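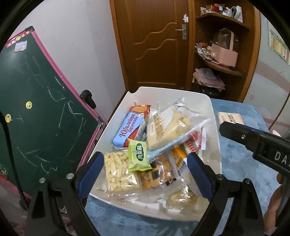
Kim asked, under the last page in this series, whether a written rule for wrapped food was worth the trouble, given that a wrapper gets squashed in somebody's bag anyway. It's a fair question. Our answer is yes, and the rule we use at Tirkov is set out on this page in the order you would follow it.

The practice applies to hand-held gripper work in homes and small sites, where the operator carries the tool and the recording is used later to train a robot arm. It covers packets, sachets and wrapped pastries piled in a shared tray. Loose food and glass are on separate pages.

Before you start

Read the Broltilness checklist for the room. It takes a few minutes and has to be done again if you move to another room, even in the same house.

Clear a flat area wide enough to set the tray down and move both tools without bumping anything. Carpet is allowed. A tray on carpet can creep when it is pushed, so keep your approach steep and don't lean on the rim. Household belongings can stay where they are, as long as the people who live there have agreed to them being recorded. Get that agreement in writing. Letters, prescriptions, school reports and anything with a street address go into a drawer first.

Check the finger pads. They should be clean, fully seated and free of grease. Crumbs are the usual trouble with biscuits and pastry, and a pad with crumbs on it will slip on clear film. Wipe with a dry cloth between runs and a damp one at the end of the day.

Setting up the tray

1. Put in a mix of packets. Ten is a good working number. Include at least one large flat item, one narrow one and one in clear film.
2. Let them overlap. A neat row teaches very little, and the arm will meet heaps later.
3. Don't turn labels to face the operator. Packets in Russian, Chinese or any other language are fine and need no translation in the notes. Log them by type and colour.
4. Crumbs and bits of torn plastic may stay in the tray. Note them in the log as "debris present".
5. Remove any packet with a split seam if it holds something that will spill.

Picking

Open the fingers before they reach the rim. Coming in half closed and opening over the pile drags the top packet sideways, and the run has to be thrown out.

Take the item that has the least lying on top of it. If a loose bag is draped over the one you want, move the bag first and log that as its own pick.

Close slowly until the wrapper dimples, then stop. Our limit for wrapped pastry is 20 newtons at the pads. Puffed snacks get the same limit, although most operators find they need far less. Grip across the body of the packet. The crimped ends tear.

If a packet slips, open, back out and start again. Do not chase it around the tray.

Two tools at once

When two gripping tools are near the same tray, only one goes inside the rim at a time. The other is held back on its own side. Operators call "in" and "out" aloud. One person holding both tools still follows the one-inside rule, without the calls.

Fingers stay behind the hinges whenever the jaws can move. Adjust the packets by hand only with both tools held clear of the tray.

Counting and logging

A full set is 300 picks. Stop for a break at the halfway mark, and earlier if your wrist is sore. We replace pads at 2,000 picks whether or not they look worn - the surface goes shiny well before you notice it.

Enter failed picks the same way as good ones, with a short reason. "Slipped", "torn" and "wrong item" cover most of them. The Lokier log sheet has a column for this and it should not be left blank.

Food after the session

Packets that have been through a session are not to be eaten, including sealed ones. Put them in the marked bin or keep them for reuse, and retire any that have started to leak. Tell the household this before you begin, particularly where there are children.

The page was last revised in May. The force limit and the debris note are the only changes.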